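News > Press releases > Community and reuse

Listside opens cable library at Londell reuse centre

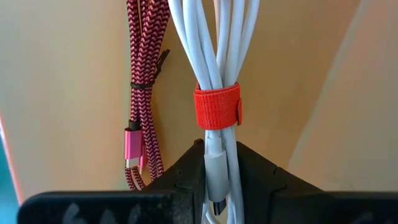
White cable secured with a red hook-and-loop strap, with a braided maroon and pink cable alongside.

Oct 22, 2020 - Listside, the household reuse charity, has today opened a cable library at its centre in Londell. The service allows residents to borrow, exchange or collect charging leads, extension leads and connecting cables free of charge, and to hand in those they no longer need.

The library opens with a stock of 1183 cables, all of which have been sorted, tested and bundled by staff at the centre over the summer. They were selected from some 4000 items handed in by households across the district. Cables that did not pass testing have been sent for metal recovery.

Each cable in the library is coiled, fastened with a reusable fabric strap and entered in a catalogue by connector type and length. Straps have been used throughout in place of wire ties and elastic bands, which can mark or pinch the outer jacket when left on for long periods. Borrowers are asked to return each cable coiled and with its strap in place.

Hamisi Muli, Head of Reuse at Listside, said: "Most homes have a drawer of leads that have become knotted together, and a good many people buy a new one when the one they need is at the bottom of that drawer. We have spent several months untangling other people's drawers and we are very pleased to be able to put the results back into use. A cable that has been coiled properly and strapped can be found in seconds, and it will last longer as well."

The cable library forms part of the Tidy Leads project, which is supported by a grant from the Chiu Fund. The grant has paid for shelving, testing equipment and the first year's supply of straps. Storage drawers were supplied at cost by Jollent, the Londell office furniture firm, and hold up to 195 bundles each.

Alongside the library, Listside will give out 495 home tidying packs, each containing six fabric straps, a sheet of write-on labels and a printed guide to coiling. The guide advises residents to follow the natural curve of the cable, to avoid winding it tightly around a plug or power adaptor, and to place the strap a short distance from the connector so that the joint is not bent. Packs are limited to one per household and may be collected from the front desk.

In line with current public health guidance, visits to the library are by appointment only. Items handed in will be set aside for 72 hours before they are sorted. Residents who are unable to travel may request a cable by telephone, and the centre will arrange delivery within the Londell area - there is no charge for this service.

Listside intends to review the range of cables on offer in December, when it will also decide whether to accept audio and network leads over five metres in length.

ENDS

Notes to editors

Listside collects, repairs and passes on household goods, and runs the reuse centre in Londell.

Damaged cables, and any with exposed wire, should not be handed in at the library desk. A separate container is provided at the centre's main entrance.

Interviews with Hamisi Muli can be arranged through the Listside press office.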